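关于我们

九月 · 文/Cirilo Cuevas

每次有新客人加我微信，第一句话差不多都是：“你们到底是卖衣服的，还是收拾衣服的？”哈哈，这个问题我回答了好多年，到现在也没想出一句利落的，干脆坐下来慢慢写一篇，以后谁问我就把这页丢过去。

我们叫 Olvera，一家小小的衣橱整理工作室，做的事情说白了就是帮人把衣服挂好、叠好、收好，顺便卖一点我们自己用着顺手的衣架和收纳用品。整理是主业，卖东西是后来才有的，因为总有客人在我们收工的时候指着衣柜问：这个衣架哪里买的？问的人多了，Ilídio 就说，那我们自己进一批吧。

先介绍一下 Ilídio Macedo，我的合伙人。他以前在一家叫 Pristico 的洗衣店做了很久，熨衬衫熨得特别好，领子那一块我到今天都学不会。我呢，原来在服装店管仓库，每天跟衣架打交道，闭着眼睛都能摸出哪个钩子歪了。我们俩是在 Pristico 柜台前认识的（我去取一件大衣，他把大衣挂在一个细铁丝衣架上递给我，我当场就跟他抱怨起来，说这么重的料子怎么能用这个挂，肩膀要顶出两个包的）。他没生气，反倒从后面拿了个宽肩的出来给我换上，然后我们就站在那儿聊了半个多小时的衣架，后面排队的人都快急死了。

后来就有了 Olvera。最开始连店面都没有，就在我家客厅，一张折叠桌，一根杆子，几箱衣架。邻居是第一个客人，她的衣柜打开会往外掉东西，我们收拾了整整一个下午，晚上她给我们煮了面。现在的地方在 Arneck 街 204 号，二楼，楼梯有点陡，抱着一大箱衣服上来的朋友请慢一点，或者在楼下喊一声，我们下去接！

说到衣架，我可以讲一天。很多人觉得衣架嘛，能挂就行，可是衣柜看着乱，一半的原因就是衣架乱：木头的、铁丝的、干洗店送的、买裤子带回来的，高高低低混在一根杆上，衣服再少也显得挤。我们上门第一件事往往就是把所有衣架取下来摊开，一样的放一起，钩子变形的、肩膀开裂的挑出来。这一步客人通常会有点心疼，“还能用呀”，嗯，是还能用，可以留几个在阳台晾抹布，衣柜里就别放了。

我个人偏爱彩色的塑料衣架，Ilídio 偏爱木头的，这件事我们吵到现在。他觉得木头稳重，西装挂上去好看；我觉得塑料的轻，不怕水，晾完直接进柜子，省得再换一遍。而且颜色真的有用！家里有孩子的，一人一个颜色，洗完衣服谁的归谁；一个人住的也可以按季节分，或者按“穿过一次还不用洗”和“干净的”来分，后面这个分法是我自己发明的，非常得意，Ilídio 说这不叫发明，这叫懒。
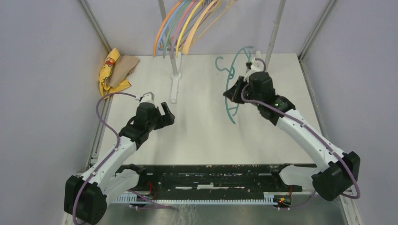
当然颜色也别太多，我自己试下来，一根横杆上四五种已经够热闹了，再多就记不住哪个代表什么，最后又变成随手乱挂。所以我们给客人配的时候，会先问家里几口人、谁洗衣服、谁收衣服。经常是洗的人和收的人不是同一个，那规矩就得定得特别简单，简单到不用贴纸条也能照着做。

再讲讲怎么挂。这些我们上门时都会示范，写在这里算是给大家预习：

钩子全部朝同一个方向，朝里朝外都行，统一就好。T恤从下摆把衣架放进去，别从领口硬塞，领子会松。毛衣我们劝大家叠，实在要挂就对折搭在横杆上，不要撑肩膀。裤子搭横杆，裤缝对齐，从中间偏下一点的位置搭，容易取。衬衫扣最上面一颗，再隔一颗扣一颗，Ilídio 一定要我把这句写进来。

还有，请给空衣架留个位置！这是我在仓库学到的习惯。衣服穿走了，空衣架别夹在衣服中间，顺手推到杆子的一头，或者单独挂在一根小杆子上，洗完衣服的时候一伸手就拿得到。我家门后面就有这么一根，我妈来住的时候嫌它占地方，住了几天，回去自己也装了一根。

我们的服务现在分成 4 种：上门整理、换季收纳、搬家前打包，还有每月一次的小课堂。上门整理做得最多，一般是半天，衣服特别多的家庭会分两次来。换季是我最喜欢的，厚大衣收起来之前要先掏口袋，掏出过电影票、糖、一把不知道开哪里的钥匙，客人自己都笑得不行。搬家打包 Ilídio 负责，他装箱的本事一流，拿出来几乎不用再熨。小课堂就在店里，大家围着桌子叠衣服、挂衣服、聊天，可以带自己的衣服来，也可以什么都不带，来喝茶。

东西方面，我们自己的小牌子叫 Zuvley，主要是衣架，也有几款收纳布袋和抽屉隔板。第一批进了 500 个衣架，到货那天我们俩对着满屋子的纸箱有点傻眼，心想这要卖到哪一年去。结果小课堂的朋友你几个我几个，慢慢也就搬空了。我们不搞什么整套整套的硬推销，上门之前也请大家先别买，真的，很多人一激动先买一堆收纳盒，等整理完发现根本用不上，盒子本身倒成了要收拾的东西。先把衣服理清楚，再看缺什么。

不做的事也说一下，省得大家白跑。我们不收旧衣服，不做干洗，也不会替你决定扔哪件。有位阿姨请我们去，其实是她女儿约的，女儿悄悄跟我说“帮我劝她扔掉一半”。这种事我做不来。那天阿姨一件一件给我们讲衣服的来历，我们就一件一件挂，最后一件没扔，但全部看得见、拿得到，她挺高兴的，女儿嘛……后来也来上小课堂了。

工作室早上十点开门，傍晚六点收工，中午我们会出去吃饭，门上挂牌子。想约上门的话最好提前两个星期讲，换季那阵子尤其紧。来之前拍一张衣柜现在的样子发给我们，不用先收拾，越真实越好，我们什么样的都见过，我自己家的抽屉就不怎么能见人。

差点忘了，店里的旧衣架可以来换，坏的塑料衣架拿过来，我们给你抵一点钱买新的，具体怎么抵问 Ilídio，账是他管的，我一算就错。

联系我们：Arneck 街 204 号二楼 Olvera 衣橱整理工作室 · 店内分机 3244 · © Olvera 版权所有 · 返回顶部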